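February, late, kitchen table

I still don't believe in the game. Takumi Tamura does, and he has talked Tatsuya into it as well, so that makes two of them against my one, and I was the one who spent the afternoon on my knees with the blue tape.

The idea is that a board game can be played on cardboard with a few cubes and that people will give up an evening for it. Takumi calls it Drovstead. You move your herd across the squares, you block the other fellow's herd, and at some point somebody wins. I asked at what point. He said the rules were still settling. They have been settling since before the holidays, and what I have seen settle so far is dust.

The tape went down better than I expected, I'll give it that. Five columns across. I wanted to draw the lines in marker, which would have taken ten minutes, but Tatsuya said tape looks finished. It looks like tape. My columns wander a little and I am not going to redo them for a game with no ending.

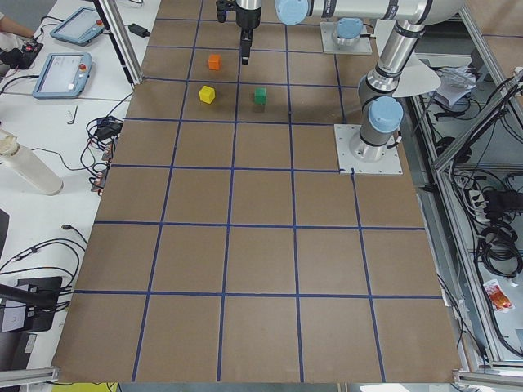 Orange, yellow and green, then, and I asked why not red, when every game I ever owned had a red. Takumi says red makes people aggressive. I would like to know where he read that. He also says the orange one is the bull and moves differently, but when I tried moving it differently he told me that was too differently.

We played it through twice. The first game lasted 22 minutes and I won, which Takumi put down to a loose rule. The second went on until Tatsuya got hungry. I will admit there was one moment, with green stuck beside yellow and nowhere sensible to go, when I leaned in and wanted to know what came next. One moment in an evening is thin.

Takumi talks about making 110 copies by summer. Who is buying them? His sister, possibly. He wants printed boards too, and he has a price from Griltatton that he wouldn't say out loud, so I assume it's bad.

I said I'd try again if he writes the rules on one sheet of paper, both sides allowed. He said he would have it tomorrow – I have put the kettle on and am not waiting up.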